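Piltthorpe Neighborhood Sewing Circle
Minutes, general meeting
28 July 2024, back room, 2 pm

Present: 11 members, plus two from the Kamel group. Quorum ok.

Last minutes - approved, one fix: the iron was replaced, not repaired.

1. Money
Balance $334 after hall rent. Thread order still to come out of that. Dues stay the same till December. Three members behind, reminders to go out.

2. Hall
Bravska (landlord) wants the room cleared by 9 on weeknights from now on. Grumbling. Agreed to start half an hour earlier and see how it goes. Key to stay in the lockbox, NOT under the mat. Side door sticks again, Bravska told twice already.

3. December sale
Long one. Target is 100 tote bags for the Stalta table, same as last year. Question whether 100 is too many, last year we took a box home. Vote: keep 100, passed, 3 against. Lining optional. Handles to be cut on the straight grain please, several stretched last time. Price not settled - some want to go up a dollar, others say people already haggle. Back next meeting.

Fabric: citrus print liked by nearly everyone, stripes less so. Wash everything before cutting, the aqua shrinks. Somebody to ask Stalta if we get the corner spot again and wether tables are supplied. 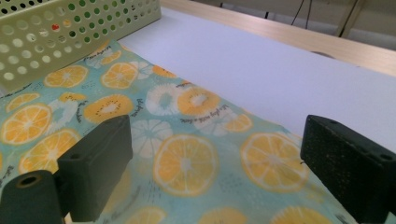
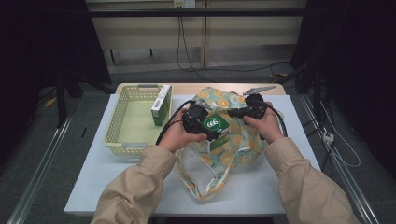 Citrus print on the white table.

4. Machines
Number 2 still skipping stitches. New needle tried, no change. Goes to the repair shop if the quote is under the cost of a used one. Bobbins are getting mixed up between machines again, please put them back in the right tin. Serger OK but only for people who have done the intro.

5. Kamel visit
They'd like a joint quilting day in the fall. General yes. Their hall is bigger but no parking - carpool list to go up by the door. We bring batting, they do lunch. Date open.

6. Beginners class
Full, with a waiting list. Second class talked about, no one free to teach it yet. Scissors for class must not be used on paper!! Left over from last time: patterns in the blue folder need sorting by size.

7. Any other business
Coffee running low. Lost: one thimble, one gray cardigan. Scrap bin is overflowing, take what you want before next meeting, rest goes to the animal shelter for bedding.

Actions
- dues reminders
- ask Stalta re corner spot and tables
- repair quote, machine 2
- chase Bravska re door
- carpool list up
- price for totes on next agenda

Closed 3:40. Next meeting to be posted on teh board.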